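3.2 Sample and recruitment

Households were recruited through the tenants' newsletter in Urkside, a rental district of mostly low-rise buildings put up in two phases. A short notice asked for adults who did most of the cooking at home and who would be willing to keep a food diary. We received 839 completed sign-up forms. Forms from people who shared a kitchen with another household were set aside, as earlier work by Hebden had shown that shared kitchens make it hard to say who bought what and who threw it out.

The diary covered two weeks in May. Each day the main cook wrote down what was bought, what was cooked, what was kept for later and what was thrown away. Amounts were given in household units such as cups, slices or handfuls. We did not ask people to weigh their food. In the pilot, weighing had led several households to stop writing by the third day, and those who went on reported much less waste than their trash bags suggested.

3.3 Coding of leftovers

A leftover was defined as any cooked food kept after the meal it was made for. Raw ingredients that had been cut or opened but not cooked were coded apart, under "open stock." The line between the two was not always clear. Soaked beans, for example, were treated as open stock, while rice boiled ahead for the next day was treated as a leftover even when none of it had been served.

Two coders, Zbigniew Baran and Howard Hebden, read all diaries on their own and then compared their codes. Most of the differences had to do with sauces and broths, which households tended to mention only when they were finished. These were settled by talking them through, and the rule agreed on was then applied to the diaries already coded.
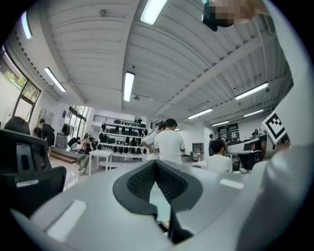
Figure 3. Hand-held gripper with square marker.

Each leftover was followed through the diary until it was eaten, frozen, given away or thrown out. Items that dropped out of the diary with no further mention were coded as "lost." We kept this group separate from waste - some of these foods were surely eaten as snacks and never written down.

3.4 Interviews

After the diary period, six cooks were interviewed in their homes. The talks followed a loose guide with questions on shopping days, storage habits and how the person decided that something was no longer good to eat. Smell and looks came up far more often than printed dates. Cooks who had grown up in larger families spoke of a fixed day for using things up, usually in a soup, though few of them still kept to it.

Interviews were typed up in full, and passages on storage were matched with the diary entries from the same household. Where the two did not agree, we used the diary.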